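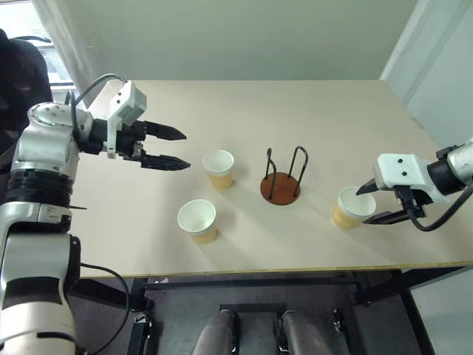

Why not just slow the whole thing down, the comment on the last entry wanted to know, if the two arms keep asking for the same bit of air over the holder? Fair point, and I did try it. Halving the speed only makes the two planners argue for longer. The trouble is in how they ask, so that's what I spent the day on.

November 2018, notebook, two-arm cup task

State of things this morning: left and right each had their own planner process, and each one treated the other arm as a frozen obstacle at its last reported pose. Works fine while the targets are far apart. Falls over as soon as both want to go to the holder, as the frozen pose is stale by the time the path gets executed.

New version is in the Cistus branch. One planner, both arms, but with a reservation step up front. Each arm asks for a swept volume plus a time window, and the scheduler either grants it or hands back the earliest start that doesn't clash. It's such a small piece of code! I kept expecting to have to add more and I haven't yet.

Numbers from simulation, 600 random cup layouts:
old setup, 28 deadlocks
new setup, 7 deadlocks

All 7 have a cup placed so close to the holder base that neither arm can get its fingers down on the near side. I think that's a grasp sampling problem and the scheduler is only taking the blame. Turning the approach angle off the radial line should fix most of them. Have not tried it.

Perception side. The wire loops on the holder are still a pain. Depth on thin black wire is mostly holes, so the segmenter returns the disc and forgets there is anything standing on it. The planner then cheerfully routes a wrist straight through a loop. For now I fit the disc, take its yaw from whatever scraps of loop do show up in the color image, and drop in a padded collision box 15 cm tall. Ugly, but the plans look sane in the viewer.

Cups are much better. Rim ellipse first, then the sleeve edge to get the tilt. The white rim on the pale table worried me and it's been no bother at all — the sleeve gives plenty of contrast to lock onto.

Things I broke and fixed: the Jallum bridge was stamping the right arm's joint states with receive time and the left's with send time. Lovely. Both use send time now. If you have old logs from Renville, don't compare left/right timing in them.

Still open:
- cables aren't in the collision model. Need at least a fat capsule for the slack near each wrist
- reservation windows are never released early when an arm finishes ahead of plan, so the other one sits waiting
- viewer colors for granted and pending volumes are nearly the same green
- move the Lambrakis config over before December, the old loader goes away then

Early release next. I reckon there's a good chunk of cycle time hiding in there and I really want to see both arms going at once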